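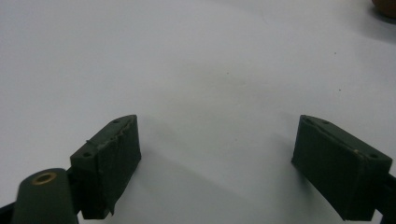 Figure 1. Plain white tabletop.

Courses > Interior Fittings > Handout 22: Work Surfaces

Students will assess a table surface before any marking or assembly begins. A plain white top shows pencil lines clearly and is preferred for Exercise 83. Leave the middle of the surface bare and keep tools to the sides. Wipe with a damp cloth only; the Jaramillo cleaner is reserved for floors. Written notes, up to 90 words, are to be submitted to Kagiso Le Roux in the Oltberg room by 20/07/2026.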